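I teach the arm its dice jobs by driving it myself in the simulator and recording what I do. If you've never tried it, set aside an afternoon and expect your first few goes to be dreadful (mine were!).

## Before you record

Load the Bendham scene, plug in the hand controller and drive about for a bit without saving anything. Nisreen Nimri taught me to set the speed scale low, at 27 per cent, and I've never moved it since. Check that the trigger opens and closes the fingers all the way.

## Line up first

Start every run with the fingers open and well back from the die. Turn the wrist until the gap points at the die, then creep forward. I work from the gripper view because I can judge the gap so much better from there. 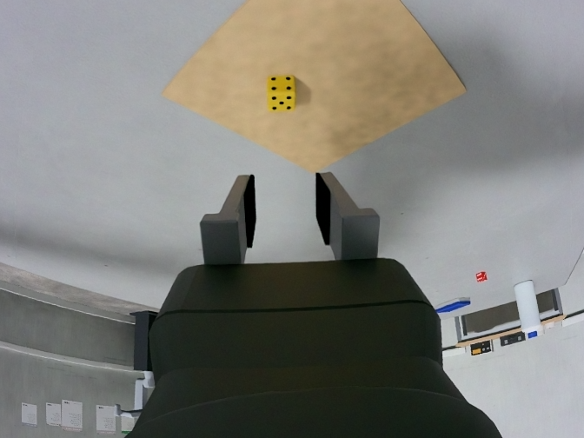 **Do I have to start from exactly the same spot each time?**

Small changes are better. Shift the start a little and turn the wrist a touch, so the arm learns to cope when things aren't quite where it expects them.

## Close in and grip

1. Bring the fingers down with the die between the pads.
2. Stop moving. Count to 2 in your head.
3. Squeeze the trigger gently and keep it squeezed.
4. Lift straight up before you go sideways.

That pause feels silly, but it gives the recording a clear break between reaching and gripping. Teemu Kemppainen skips it and his runs play back in one long smear – sorry, Teemu. If one finger is nearer than the other, back off and come in again. Don't shove the die across with a pad, or you'll end up with an arm that shoves!
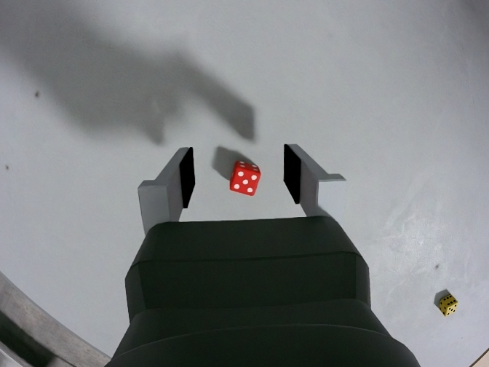 *Red die between the open pads, with neither pad touching it.*

## Save or bin

Play each run back at normal speed before you keep it. I did 29 in my last batch and binned 7, mostly for wobbly approaches. Put the keepers in the Zorstead folder with the die colour in the name, and jot down your speed scale in the notes box.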